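Unit 4: Ordering Items in a Feed
Course notes, Social Software Design
Instructor: Callum Pickering

4.1 Two basic orders

A feed is a list of posts drawn from the accounts a user follows. The service must choose an order for the list. Chronological order sorts by posting time, newest first. Ranked order sorts by a score computed for each post and each user. Most services offer both and set one as the default.

Chronological order needs one stored value per post. It gives the same result every time it is run on the same set. Its weakness is volume. An account that posts every few minutes will fill the first screen and push down accounts that post once a week.

4.2 Scoring

A simple score adds weighted terms: age of the post, past replies between the two users, and media type. In the Plundham exercise the candidate set is limited to 463 posts per request. The top 200 are scored in full and the rest are dropped.
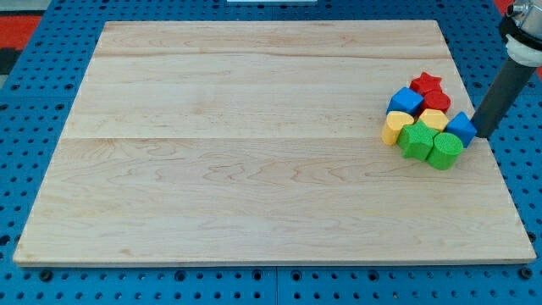

Grouping is a separate step from scoring. After scores are assigned, the service may place related posts next to each other, for example all replies in one thread. Grouping can follow more than one attribute, and the attributes may conflict. A red star block and a red cylinder block, set close together, match by color and differ by shape; a rule that groups by color joins them, and a rule that groups by shape does not. Posts behave the same way. Two posts may share an author but not a topic. State the grouping attribute before writing the rule.

4.3 Switching between orders

When the user changes order, the client should keep the read position for each list. Store the post ID, not the row number, as rows shift when new posts arrive. The Jorkwood client stores both positions for 2160 minutes and then clears them.

4.4 Reading and assignment

Read Khamphan, chapter 3, on default settings. Using the Durinberg data file (219 accounts), produce one chronological list and one ranked list for the same user. Submit both lists with the weights used. Due 20 June 2020.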